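Getting a small kitchen worktop back under control

Posted Feb 19, 2024

I've been meaning to write this one up for ages. My kitchen is tiny (one proper stretch of worktop, and the kettle has opinions about half of it), so over the years I've picked up a few habits that keep it usable. None of them cost anything, and most take less time than making a cup of tea.

Pull everything forward first

Whenever I tidy, I start by spreading the lot out where I can see it. If things stay stacked at the back I just shuffle them from left to right and call it done! Once they've got a bit of air between them I can see straight away what's food, what's for washing and what belongs in a cupboard.

I do the food first. Fruit goes in one small bowl, sauces go back to the cupboard or fridge door, and only then do I start on the dishes and the bigger bits.

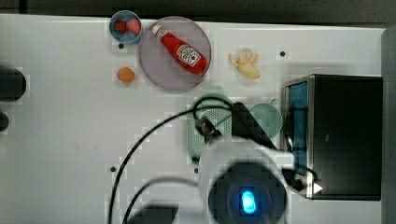
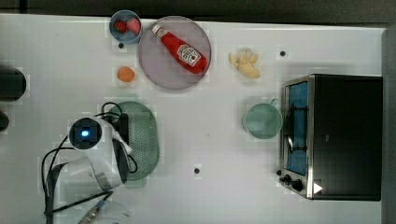 Strawberries in a little blue bowl, ketchup lying across the big plate, toaster oven over on the right.

Use a big plate as a tray

I used to own a lovely tray from Zoleck and I never once used it, as it lived behind the baking tins. A large dinner plate does the same job. Pile on whatever's heading for the same cupboard, carry it over in one go, then wash the plate with everything else. Bottles are happier lying down than wobbling about upright, but do check the cap's shut. I learned that one with brown sauce and a cream rug.

Give the toaster oven some elbow room

Pick the end of the worktop nearest the socket and leave it there. Check the booklet for how much space yours wants around it, and don't let tea towels or bread bags creep up against the sides. I wipe the crumbs out on Mondays, once it's unplugged and stone cold. A damp cloth with a drop of washing-up liquid does the door, and a dry one afterwards stops the streaks.

Sort out the colander straight away

Starchy water dries like glue in those little holes. Rinse it from the outside in, so the bits get pushed back the way they came, and go over it with an old washing-up brush. My neighbour Jamshid Zarei swears by a toothbrush for the stubborn ones and he's right, though please keep it well away from the bathroom.

Leave strawberries unwashed until you want them

They go soft so quickly otherwise. I keep mine in the fridge on a bit of kitchen paper and only rinse what we're about to eat. Bananas stay out, well apart from the other fruit.

Next time I'll do the drawer under the cooker, if I can get it open.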